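Panen bench notebook
23 July 2019

Clutter set, tabletop with oven. Continuing from the previous entry. The aim is still to get enough teleoperated examples on the new layout that Fu can be retrained without leaning on the January recordings, which were made with a different table and a different idea of where the overhead view should sit.

Set-up before the first recording:
Checked the overhead view against the table holes. The calibration file from last time loads without complaint, but the overlay was off towards the oven side, so I redid it. Old file kept under its old name. Please don't delete it, the earlier episodes still point to it.
Wrist view exposure fixed by hand. On automatic it hunts every time the gripper passes over the white table and the first part of each episode becomes useless for training.
Gripper zeroed closed, then open. Logged both.

Task strings are now taken from the list in the Costwood folder and pasted in, not typed. In the earlier set the same job appears under 2 different wordings, and the loader treats them as separate tasks. I have merged them in the index but not in the raw files.

Layout rule, as agreed: the oven stays put, everything else may move between episodes. Positions are drawn from the shuffle sheet. Where the sheet gives something physically impossible (bowl inside oven footprint, for instance) take the next row and strike the first one out. Do not nudge it to somewhere sensible by eye. We all nudge in the same direction and it shows in the position plots.

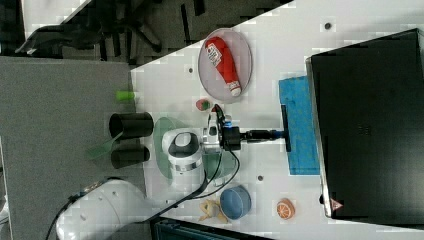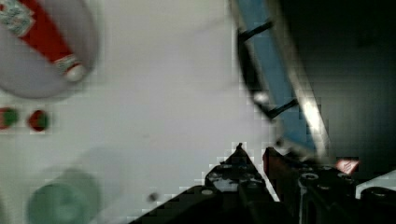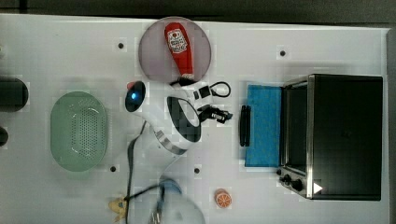

Overhead and wrist streams are stored separately and matched on timestamp. The matching script dropped 2 episodes today. Both had a gap in the wrist stream near the start — no error from the driver, the frames are simply absent. I reseated the cable at the hub end and saw no further gaps, which proves little. If it comes back, note the time and leave the cable alone so that we can look at the driver log first.

Blur in the wrist view. Fast approaches smear badly, worst when the operator swings in from the side and corrects late. I don't want to throw these out wholesale. The policy will see the same blur when it runs at speed, and a set made only of slow, careful approaches gave us a slow, careful Fu that stopped dead whenever the picture went soft. Proposal: keep them, add a speed field to the episode header, and let the sampler weight on it. Threshold to be decided once there is a histogram to look at.

Failures. Episodes with a missed grasp followed by a recovery are kept and flagged "recovered". Episodes with a missed grasp and no recovery are kept too, in the separate folder, and are not for imitation. They are for the success classifier, which is short of negatives. Anything aborted by the safety stop goes in neither, only in the log.

Translucent plastics remain the weak point. The segmentation from Rinderier loses the edge of anything clear against the white top and then reports a confident box in the wrong place. Tried the lamps dimmed, which improved the edges and made the depth noisier. Lamps back to normal for now. Would like to try a matt grey sheet over part of the table, but that changes the background for the whole set, so it needs its own batch and its own tag.

Operator notes:
Pause at the start pose until the recorder confirms. Several episodes begin with the arm already moving.
End the episode at release, not after the retreat. The retreat can be scripted.
Keep the elbow out of the overhead view where there is a choice. It hides the target and the labellers then have to guess.
Say in the comment field if you changed your mind about the grasp halfway. It saves an argument later.

Disk: the local drive is filling faster than the nightly copy empties it. Wrist stream now compressed at source, overhead left raw until someone has compared the two.

To do:
Speed histogram over all kept episodes.
Rerun the matching script with the wider tolerance on the dropped pair.
Print a new shuffle sheet, the present one is nearly used up.
Ask Rinderier whether the clear-object model takes polarised input.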